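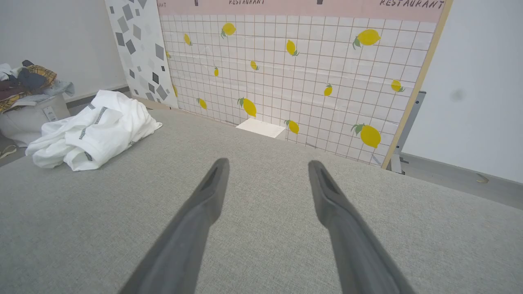
Renting First, Buying Later

When Tanko Iyamu came to Koyama, he was sure he would buy a house in the first month. He had savings, a letter from the bank and a list of streets he liked. In the end he rented a small apartment above a bakery for two years, and he says today it was the best money he has spent.

"On paper, the Privell side of town looked perfect," he told me at his kitchen table. "Then I lived near it one winter. The hill road is closed when there is ice, and the bus goes another way."

Koyama is a town where such things matter. The old houses by the river are beautiful, but many of them share one driveway between two families, and the agreement about it is sometimes only spoken. The newer homes at Plivelent have wide garages and thin walls. A visitor who comes for one afternoon in April will see flowering trees and will not hear the trucks from the depot, because in spring they leave before sunrise.

Iyamu visited 7 houses before he made an offer. He went to each of them two times, once in the morning and once after dinner. He asked the sellers for their heating bills, and most of them gave the papers without any problem. One seller became angry, and he crossed this house from the list.

The house he bought in November 2018 stands at 319 Grokow Lane. It was built in 2000 and has a plain brick front, three bedrooms and a roof which needed work on the north side. He used the roof in the negotiation, and the seller agreed to pay half of the repair.

His sister is now looking for a place in the same town. She is renting above the bakery.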